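14 comments · 37 shares

I'd been promised coffee and a sit-down, but Parveen Talukder talks best on her feet, so we did most of this walking up and down the finishing room at Rajput with mugs in our hands. She's been folding and checking cloth here for most of her working life, and since June she's shared the job with a robot arm (the staff call it Ukov, and I never did get a straight answer as to why).

"I thought I'd hate it," she told me. "I went home the first night and said to my husband, well, that's me finished."

It wasn't. Ukov does the plain folding now, the flat pieces that used to fill her whole morning, and Parveen checks hems, sorts the awkward stuff and decides what goes back to the sewing line. On a good shift they get through 144 pieces between them — she did 137 on her own once, and she'd like that written down! 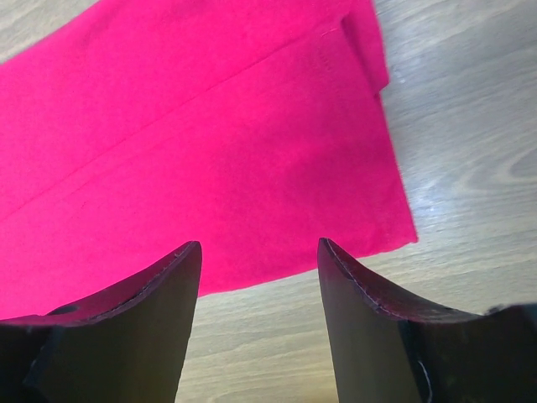

What she misses is the chat. There used to be six of them round the big table, and two have moved over to dispatch. "You can't have a moan with an arm," she said. "Well, you can. I do."

Her hands are better, though. Her thumbs used to ache by dinner time and now they mostly don't, and she's started knitting again in the evenings.

Hakim Lau, who runs the shift, was more careful with me. Soft cloth is still the hard bit, he said, and he's had to learn to leave slack in the day for when a piece won't behave. He'd also like everyone trained to stop and restart the thing, which so far means Parveen and himself.

"She's quicker at it than me," he admitted.

Parveen was already back at her table by then, holding a hem up to the window and shaking her head at it.

37 shares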